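自転車を盗られた話

すみません、しばらく更新が空いてしまいました。8月に入ってからずっとバタバタしていて、その原因の大半がタイトルのとおりです。盗られました、自転車。しかも自分のアパートの駐輪場で!

ウットポートに引っ越してきたときに最初に買った大きい買い物が、リムレックの緑色の自転車だったんですよね。中古だけど前かごが大きくて、変速が三段しかなくて、坂の多いこの町では正直ちょっとつらいやつ。でも気に入ってました。ベルだけ新品に替えたばかりだったし(ここが地味に一番悔しい)。

その日は朝七時すぎに下りていったら、いつもの場所に何もなくて、切れたワイヤーロックだけが地面に落ちてました。人間って、そういうとき最初に自分を疑うんですね。昨日ランブラキスに買い物に行って、そのまま歩いて帰ってきたんだっけ?とか。で、わざわざスーパーまで歩いて見に行きました。あるわけない。切れたロックが落ちてるのに。

帰りにとりあえず飲み物を飲んで、ちょっと落ち着こうと思いました。

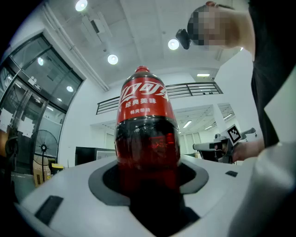
赤いラベルに「可口可乐」。経典美味、だそうです

で、部屋に戻って最初にしたのが、同じ階のマルシャさん(Malsha Mollahさん)に愚痴のメッセージを送ることでした。そしたら三分くらいで電話がかかってきて、「警察行った? まだ? 早く行って!」と。どうせ見つからないし面倒だなと思っていたのを完全に見抜かれてました。マルシャさんいわく、去年は隣の棟でも何台かやられていて、届けを出した人が少なかったから、しばらく見回りのコースにも入らなかったらしいんです。本当かどうかは知らないけど、そう言われると行くしかない。

警察署は港のほうのバス通り沿いにあります。初めて入りました。もっとピリピリした場所かと思ったら、待合いの椅子が病院みたいで、壁にはスリ注意のポスターと、なぜか迷い猫のチラシ。番号札を取ったら31番で、呼ばれていたのが22番。受付の窓口はひとつ。長い。隣のおじいさんは車のミラーを折られたとかで、私が聞いてもいないのに最初から最後まで話してくれました。二回。

担当してくれたのはファフミーさんという女性の警察官で、名札にLoubna Fahmyとありました。すごく早口なんだけど、こっちが言葉に詰まると待ってくれる人。私のこっちの言葉、日常会話はなんとかなるのに「駐輪場の支柱」とか「工具で切断された」みたいな単語が全然出てこなくて、最終的に紙に絵を描きました。へたくそな支柱の絵が、たぶん今も書類に挟まってます。

聞かれたことをメモしておきます。同じ目にあった人の役に立つかもしれないので。

最後に自転車を見た時間。私は夜の九時半、ゴミを出しに行ったとき。
色、メーカー、目立つ傷やシール。
車体番号。
買った値段と、あればレシート。
鍵の種類と、何につないでいたか。
駐輪場にカメラがあるかどうか。

問題は車体番号でした。そんなの控えてるわけないでしょ!と思ったんですが、中古屋さんの保証書をスマホで撮ってあったんです、私。過去の自分えらい。写真を拡大したら、下四桁が1430だとちゃんと読めました。上のほうの桁は指の影で微妙だったけど、お店に電話したら台帳から調べてくれました。ペダルの下あたりのフレームの裏側に刻印されていることが多いそうなので、今これを読んでいて自転車を持っている人は、あとで撮っておいてください。ほんとに。

逆に全然だめだったのが、防犯カメラ。うちのアパートはブリムロウという立派な名前がついているわりに古くて、玄関にカメラはあるけど駐輪場は映ってないんですよ。管理会社に電話したら「そちらの方向は対象外です」と。対象外って。じゃあ何を対象にしてるのかと聞いたら、郵便受けだそうです。
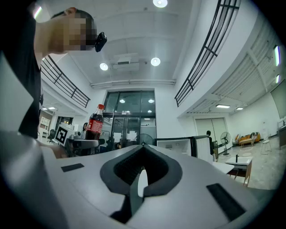

黒い半袖シャツの人と、またコーラ

届けの控えをもらって外に出たら、もうお昼をとっくに過ぎてました。控えには受理番号がついていて、最後が234。覚えやすい。保険の書類にもこの番号を書くんですが、私の家財保険だと、自転車は「鍵のかかる屋内」で盗まれた場合だけ対象らしく、屋根しかない駐輪場はだめみたいです。申し込んだときの自分に説明書を読めと言いたい。読んでも当時は意味がわからなかったと思うけど。

それから一週間くらいは、道で緑の自転車を見るたびに目で追ってました。われながら感じ悪い。一度なんて信号待ちの知らない人の自転車をかなり近くで見てしまって、しかも前かごが全然違う形で、すごく気まずい笑顔で会釈して逃げました。ごめんなさい、あの人。

あと、ネットの中古売買のページも毎晩見てたんです。似たようなのがたまに出てるんですよね。でもファフミーさんに「もし見つけても、自分で連絡を取ったり会いに行ったりしないで、画面を保存してこっちに送って」とかなり真顔で言われていたので、それは守りました。一件だけ怪しいのがあって送ったら、翌日「ハンドルの形が違います」と返事が。ちゃんと見てくれてるんだ、と思ってちょっと感動しました。

で、結局どうなったかというと、まだ見つかってません。なんだよ!って感じですよね。私もそう思います。

ただ、駐輪場のほうは少し動きがありました。マルシャさんが階段のところに「被害にあった人いませんか」という紙を貼ってくれて、そしたら一階の人が「うちは子どものヘルメットだけ盗られた」、三階の人が「サドルがない」と書き足して、だんだん寄せ書きみたいになってきて。それを写真に撮って管理会社に送ったら、奥の電灯だけは直してくれました。ずっと切れてたやつ。夜に下りていくと前より全然明るくて、いかに暗かったか今さらわかります。カメラの件は「検討します」で止まってます。

次の自転車をどうするかは悩み中です。中古で3000までなら出せるかなあ、でもその前に鍵だよなあ、と鍵ばかり調べてます。店の人にはU字の太いやつを勧められたんですが、持ってみたら重い! 坂の町で三段変速であれを積んで走る自信がない。折りたたみを買って部屋に入れるという手もあるけど、うちの玄関、靴を二足置いたらいっぱいなんですよね。廊下に吊るしてる人、使い心地どうですか。壁に穴をあけずに済むやつがあったら教えてください。

とりあえず今はバスです。朝のバス、思ったより座れます。あと、途中で見えるパン屋が気になっているので、そのうち一つ手前で降りてみるつもりです。

コメントの返信が遅れていてごめんなさい、今週中に返します。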